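Melbridge Community Help
Home | Household | Schools and Groups | Kitchen | Ask | Members
Print this page | E-mail this page

Storage and care of imitation produce used for a classroom market stall

Posted by Stepan Melnychuk, October 2021

Our learning center maintains a small market stall for younger pupils and for adults who are studying everyday English. The stall consists of a table, a wire shopping basket and a supply of imitation fruit and vegetables. Participants select items from the table, place them in the basket and take them to a second table for payment. The activity has been offered since July and is attended by groups of up to 35 persons, who are admitted to the stall in turn.

The round and solid items present little difficulty. The fruit is wiped and returned to its box, and it has kept its shape well. The difficulty concerns the long, thin items. We have a bunch of long green beans and a leafy stalk, and both were stored under heavier pieces over the summer. Several of the beans are now bent at a sharp angle and will not lie flat. The leaves have taken on a permanent fold near the stem.
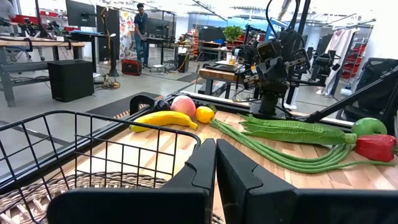
I would be grateful for advice on three matters. First, can bent pieces be restored without damage to the coloring? Second, what form of storage is recommended for items of such different lengths? Third, smaller pieces have been known to work their way into the openings of the wire basket, and I wish to know whether a mat in the bottom is considered sufficient or whether the basket should be fully lined.

The center does not have funds for replacement of the entire set at present. The labels on the original packaging were discarded before my appointment, and I am therefore unable to state which material was used for any of the pieces. Please take this into account when recommending cleaning products.

27 members found this useful? Sign in to vote
Share | Save | Report

Replies

Bondarchuk Household Supply

Thank you for your inquiry. As the material has not been established, any use of heat should be approached with caution. We recommend the following procedure for the beans.

Select one bean from the bunch, preferably one that is already in poor condition. Immerse it in warm water from the tap for 3 minutes. Boiling water must not be used. Remove the bean, straighten it by hand with gentle pressure and lay it on a towel beneath a flat board. It should remain there overnight. Should the color transfer to the towel or the surface become sticky, the procedure is to be discontinued and the remaining beans left as they are. If the result is satisfactory, the rest of the bunch may be treated in the same manner.

Leaves require a different approach, as many imitation leaves are made of coated fabric and the coating may lift when soaked. Place the leaf between two sheets of plain paper and press it under a few books. A fold that has been present for several months may be reduced but will seldom disappear entirely. For general cleaning, a cloth dampened with mild dish soap is appropriate. Products containing bleach or solvent should be avoided on all pieces.

With regard to storage, a shallow box with a lid is preferable to a deep one. For long beans, a box 60 centimeters in length permits the bunch to be laid in a loose curve. Leafy items should be placed on top, with the leaves all facing one way. Fruit should be kept in a separate box – it is the weight of the round pieces that produces most of the bending you describe.

Reply to this | Share

Andiler

just hang the beans from a hook with a bit of string round the top. ours have been like that for years, no box needed. cant help with the leaves

Reply to this | Share

Stolico Reading Room

We operate a comparable activity and can respond to the third matter raised. A woven mat is adequate for items the size of a lemon or larger, provided that it covers the bottom of the basket. It offers no protection at the sides. Where the set includes grapes, mushrooms or similar small pieces, a cloth lining is advised. It should be folded over the rim and secured at almost every corner or handle, and it should be removed for washing at the end of each term.

Participants should also be asked to place long vegetables across the top of the basket once the other items are inside. When beans are pushed down the side, the ends pass through the wire and are pulled upon removal. We lost a number of beans in this way before the instruction was added to the card on our table.

I would not support the suggestion of hanging the bunch where young children are present, unless the hook is well out of their reach.

Reply to this | Share

Follow this topic | Print this page | E-mail this page
3 replies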